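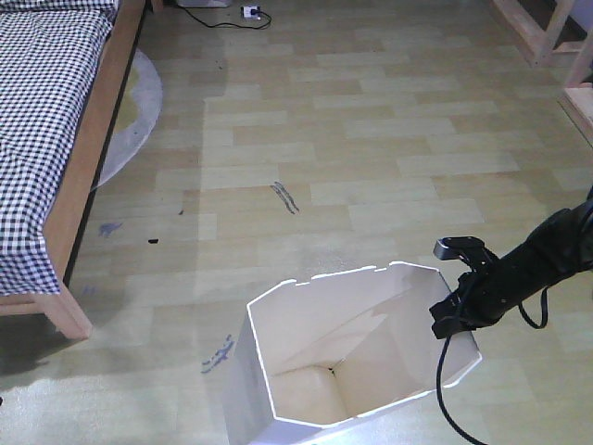
Slide 1. Moisture and folding carton. Start with grain direction, then go straight to the Tonstead trial. Board expands more across the grain than along it, so a panel cut the wrong way bows when humidity climbs. Flat blanks hide this. A faceted shape shows it sooner: on the white open-topped box, every wall meets its neighbor at a creased corner, and each crease fixes one edge of two panels. Point at the corners, then move on.

Slide 2. Storage. Tonstead held 800 blanks in the unheated bay from Thursday. Of these, 109 were out of tolerance at the fold line. Pallets from Jumdale kept their wrap on and are plotted separately. Do not compare the two curves directly; the board weights differ.

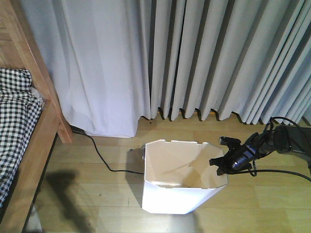 Conditioning time was the second variable. Blanks were left unwrapped for 4 hours or 2 hours before creasing. Give the Kollik meter settings only if asked.

Slide 3. Recommendations.

- Mark grain direction on the pallet label.
- Unwrap in the creasing room.
- Log humidity at the start of each shift.

Credit Ksawery Jasińska for the Tuhiwai readings. Backup slide has the raw table. Take questions on coatings last.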